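Resources > Packaging and Distribution > Unit 4 > Chapter 11

Filed under: Course texts, Warehouse and logistics

Chapter 11
Hand Packing of Bottled Goods

Catrin Foulkes and Sum-yee Tai

11.1 Scope of the chapter

Chapter 10 dealt with filling and capping. The present chapter takes up the bottle once it has left the line and follows it as far as the sealed outer carton. Only manual packing is covered. Shrink bundling and tray forming are treated in Chapter 12, and the reader who needs pallet patterns should go directly to Chapter 14.

Hand packing persists wherever runs are short or the product mix changes through the day. At the Mustton depot, used as the worked case throughout this unit, a single bench handles orders for three brands (Flestari, Weletell and Bạch), and the changeover between them consists of clearing the surface and bringing up a different carton. No fixed tooling is involved. The bench is therefore the main variable under the supervisor's control, and most of the faults described in 11.4 originate there.

11.2 The bench surface

A packing bench should be flat, easily wiped and of a colour that contrasts with the product. Green is common. An orange or yellow bottle is picked out against it at once, and so is a clear cap, which tends to disappear on a white or pale grey top. Gloss finishes are best avoided under strip lighting, as reflections from the surface compete with those from the bottle shoulder and make label inspection slower. 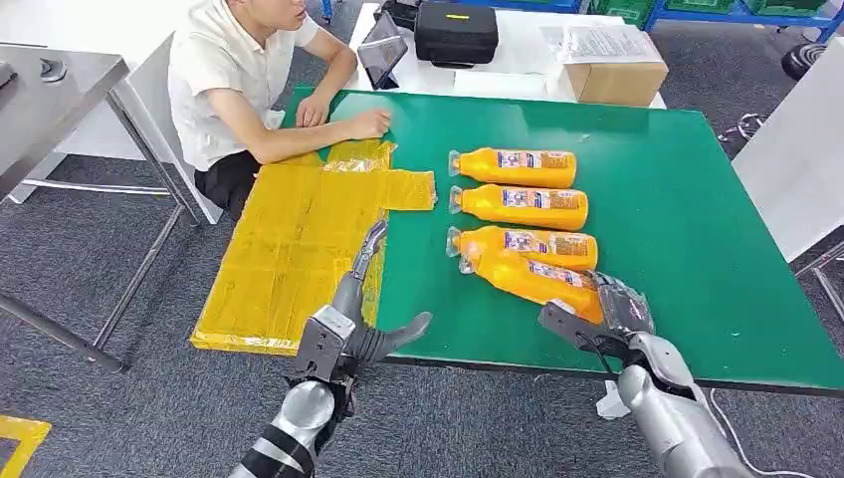 Orientation is the second consideration. Bottles laid on their sides should all point the same way, caps to one side of the packer, so that each is picked up by the same part of the body and enters the carton without being turned. Cylindrical bottles will roll if the bench is out of level; oval and flat-sided bottles will not, but they slide over one another when stacked loosely. In either case a single layer is preferred. Overlapping bottles scuff at the label edge, and a scuffed label is grounds for rejection under most retail contracts.

Flat packaging waiting to be used belongs on the opposite side of the bench from the product. Film-wrapped material is slippery and should be supported over its full area where space permits. An overhang at the front edge catches on clothing and can pull the whole bundle to the floor.

11.3 Counts and records

The packer records cartons, not bottles. On the sample sheet at the end of this chapter, dated 29/06/2023, the bench closed 932 cartons against an order of 2,235, leaving the balance to the following shifts. Cartons are checked in lots of 100. A lot is released when the checker has initialled it, and a lot without initials is held regardless of its appearance.

Bench height is entered on the same sheet. Where the product is packed downward into an open carton standing on the bench, the top is set lower than for flat work — 70 cm is the Mustton setting — and is returned to normal height before the next order is laid out.

11.4 Common faults

Faults are grouped by the stage at which they can first be detected: on the bench, in the open carton, and after sealing.

Contact the editors | Copyright and permissions | Back to top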